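How to Listen to a Long, Quiet Piece (and Stay With It)
by Dede Tsikata

I put off Lamptey's "Guslow" for years, because 275 bars of very soft bowing sounded like a good nap and not much else! Then I heard it live at Sustcombe one February, and I've been pestering friends to try it ever since. So here is how I'd go about it, if you were sitting in my kitchen.

Step 1. Set the volume once
Play the loudest passage you can find, make that comfortable, and then leave the knob alone.
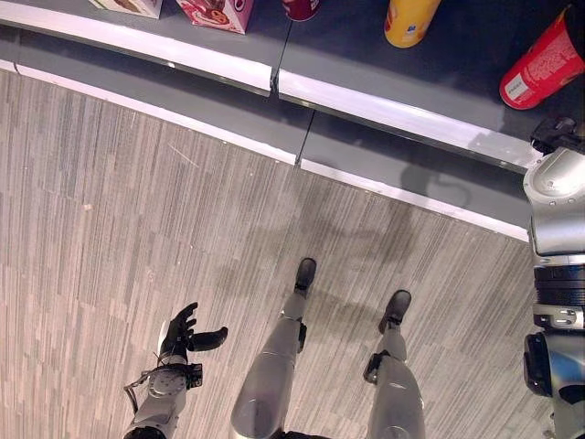
The opening will seem far too faint after that, and I know how tempting it is to nudge it up — please don't. Give your ears seven minutes to settle.

Step 2. Pick one sound and follow it
I like the low cello note, the one that hums under everything (you feel it in your chest more than you hear it). When your mind wanders, and mine always does, just come back to it.

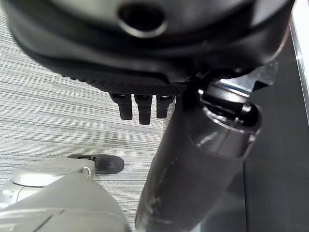 Step 3. Listen again the next day
Two hearings, a night apart, did more for me than any program note. I use the Wistier recording, which leaves plenty of room around the strings.
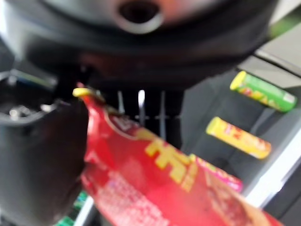 Gripper and red snack bag

If you keep a notebook, jot down one word per hearing and compare them later.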